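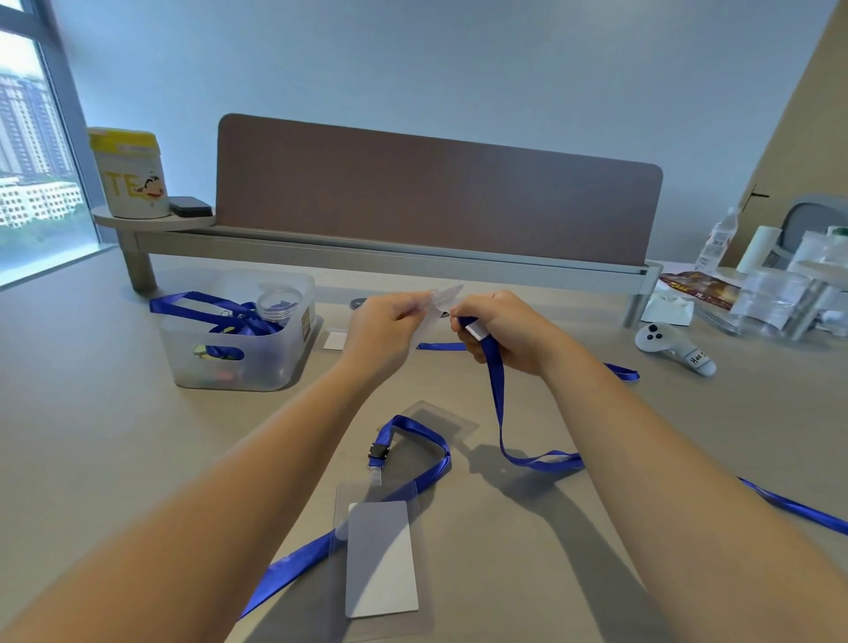 Lanyard and badge holder work on a light desk, second lanyard laid out in front.

Zallum Two-Arm Desk Kit
Part no. 1647
Supplied by Plernitz

The Zallum is a two-arm desk kit for home builders and shared workshops. It handles small, light parts: clips, card sleeves, straps and similar goods. The kit ships unassembled. Hand tools are included except for a torque screwdriver, and no welding or machining is needed.

In the box
Left and right arm sets, joints pre-greased
Parallel grippers with narrow fingertips
Desk clamps with rubber pads
Controller board and power supply
Main cable, 2000 mm
Spare fingertip pads and a bag of fasteners
Printed build manual, revision 2

Not included
Host computer
Camera and camera mount
Parts bins

Mounting
Clamp the arms to the rear or side edge of a rigid desk. Desks with a divider rail need clearance behind the base, so measure from the rail and not from the fabric. Check that the shoulder joint clears any rail support before tightening the clamps. Route the main cable through a grommet if the desk has one. Leave slack at the elbow.
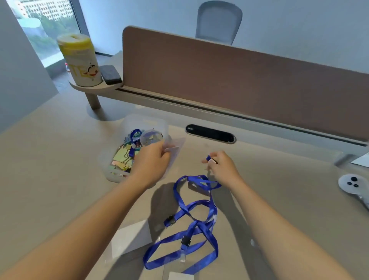 The Araya task file is the sample job loaded on the controller. It covers picking up a badge holder, presenting the end of a strap, and bringing the two together. Teach it with the actual parts, starting from a single straight strap. A lanyard looped over itself with its black buckles in the tangle, like the one on this desk, should be left until the simple case repeats cleanly. Clear sleeves lying on a light surface show little more than their edges, and a dark mat makes them easier to find. Keep metal binder clips in a separate bin from the lanyards - a strap threaded among them will drag clips out with it.

Fingertips
The standard pads are flat silicone. For thin plastic, fit the ribbed Unico pads, sold separately. Pads press on and need no adhesive. Inspect them every 2000 grip cycles and replace when the surface looks glazed.

Software
Joint limits are set in a text file on the controller. Builders who shorten the forearm tube must edit the reach value by hand. The default speed is low and should stay there until homing has been checked on both arms.

Builder note
"The left wrist cable was tight at full rotation. I moved the tie point one hole back and the fault cleared." - Ngaio Partington

Manual text: Ivar Wallin and Hawi Gebremichael
Page revised 01/02/2022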